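Midico opens remote teaching bench for kitchen and bakery handling tasks

Saturday, February 2, 2019

Midico has opened a bench where people with no programming background can teach robot arms to handle food-shaped items by remote control. The bench is part of the Yupanqui project, which the company runs with the software firm Rodetora.

Operators move a pair of hand controls and the arms on the bench copy them. Each attempt is recorded from start to finish, including the pictures from the cameras and the position of every joint. The recordings are then used to train a control program that tries the same task without an operator.

The first set of tasks deals with picking up iced doughnuts and putting them down on a plate. Midico plans to collect 700 recordings of these tasks before the end of February. Operators had completed 200 when this release was written.
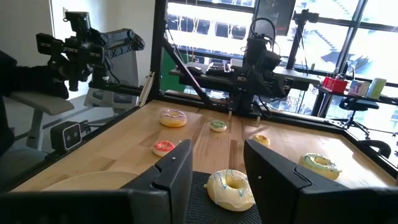 Doughnuts were chosen after talks with bakery suppliers, who asked for help with items that vary in size and topping. A gripper can take hold of one across its full width or by one side of the ring, and operators are free to use whichever they prefer. Both kinds of grip are kept in the recordings and labelled afterwards.

"We used to write out every movement, and a small change on the table meant going back to the start," said Nour Smadi, who leads the Yupanqui project at Midico. "Now we ask someone to do the job through the arms, and then do it again with the items in different places. New operators usually need a morning to get used to the controls. The hardest part for most of them is judging depth."

Items are moved to new positions between attempts. If an operator drops something or misses it, the recording is kept in a separate group, and the operator can add a short spoken note on what went wrong.

Rodetora has supplied the program that stores and sorts the recordings. It lets staff replay an attempt at low speed and mark the point at which the gripper closes.

A second bench will be set up at Satside, Midico's training site, where 3 operators will work in shifts. Tasks there will include stacking trays and closing boxes.

Firms that would like to suggest a handling task can write to the Yupanqui project team at Midico. Visits to the bench are by appointment.

ENDS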